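Setting up your Stanavix commuter planner

Welcome aboard! Once the planner knows your route it will suggest quieter streets, flag closed bridges and tell you when the bus would be quicker (it does happen, especially on wet Mondays). Have your home and work addresses handy before you start.

1. Open the planner and choose New trip. Type in your starting point, then your destination. A postcode is enough for both.

2. Pick how you travel. You can mix two ways in one trip, so cycling to the station and taking the train from there is fine – this is the bit we love most!

3. Set your comfort level with the slider. It runs from 0 to 50. At 16 or lower you'll stay almost entirely on cycle tracks and side streets; above 40 the planner will happily send you down main roads.

Note: the slider affects cycling only. Walking routes always use pavements and footpaths where the map has them.

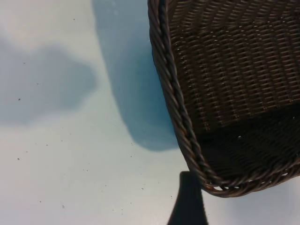

4. Save the trip and give it a name you'll recognise, such as "Work via Brosusby". Saved trips appear on the start page, newest first.

5. Turn on alerts if you want to hear about roadworks and cancelled services. Choose the days you travel, or you'll get messages on your day off as well.

Caution: don't read alerts while riding. Pull over somewhere safe first, or switch on spoken alerts under Sound.

Changing a saved trip
Open the trip, tap Edit and move any point on the line. The new travel time shows straight away, so do have a play with it! Tap Keep when you're happy, or Undo to go back to the old route.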